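Regional lock on a documentary box set, extras disc only?

Posted by Heloísa Bittencourt, July 23, 2024

I bought the two-disc edition of the documentary Irkilbridge from a seller overseas. The box says all regions on the back. Disc one, with the film, plays fine on my player. Disc two, with the extra shorts and the commentary, gives me a region error and then the player goes back to its home menu.

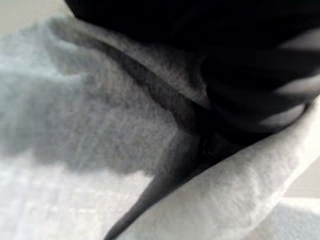
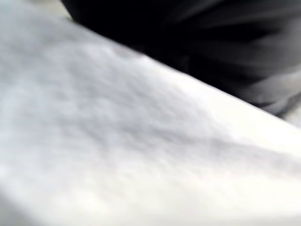 The player is a Fedamstead, bought new in January. I have tried turning it off at the wall and I have tried the other disc tray setting in the menu. Disc two does start on my laptop, but the laptop asked me to change the drive region first, and it says I only have 4 changes left. I said no, so I haven't seen more than the logo.

What I want to know:
Can one set have discs with different region codes?
Is there a way to play disc two without using up a region change on the laptop?
Should I send it back? I paid 50 for it, and return postage would be 20, so I would like to avoid that if I can.

The main thing I am after is the director's commentary, which is only on disc two as far as I can tell. The streaming version doesn't have it.

Margarida Arruda

Yes, one set can have different codes. Film discs and extras discs are often made as separate jobs, and sometimes a distributor puts its own film disc in the box with an extras disc left over from another country's release. The back of the box may only be right for the first one.

Look at the label side of disc two, close to the center hole. Some discs have a small globe symbol with a number in it. If the number is there and it isn't yours, you have your answer. If there is no symbol, that tells you nothing either way.

Also check whether disc two is a DVD or a Blu-ray. A lot of two-disc sets are a Blu-ray for the film and a DVD for the extras. The two formats use different region systems, and a player can be open for one and locked for the other. From what you describe, I would guess this is what you have — the laptop region counter is a DVD thing.

For playing it, don't use up a change on the laptop. A cheap external DVD drive keeps its own count, so you can set that one to the disc's region and leave it there. It will ask once and then stay put. Any drive that plugs in by USB will do.

Before you buy anything, write to the seller. If the listing said all regions and one disc isn't, the item is not as described, and on most selling sites that means the seller pays the return postage. Send them the wording from the box and the exact error message.

stoyanova_fan128

had the same thing with a different movie. there was a code you type on the remote with the tray open and it made the player region free. worked on my old Hevville, no idea about yours. search your model number plus region

Heloísa Bittencourt

Thank you both. Disc two is a DVD and disc one is a Blu-ray, so that part was right. There is a globe on the label of disc two and the number is not mine.

I looked up the remote code and found two for Fedamstead players, but both were for older models. I tried one and the tray just closed. I didn't try the other.

I have written to the seller and asked for either a replacement disc two or part of the money back. If they offer part of the money I will put it toward an external drive.

Margarida Arruda

Ask them which release the replacement would come from before you agree to it. If their whole stock has the same extras disc, the new one will give you the same error. Part of the money back plus a drive is probably the quicker way to hear the commentary.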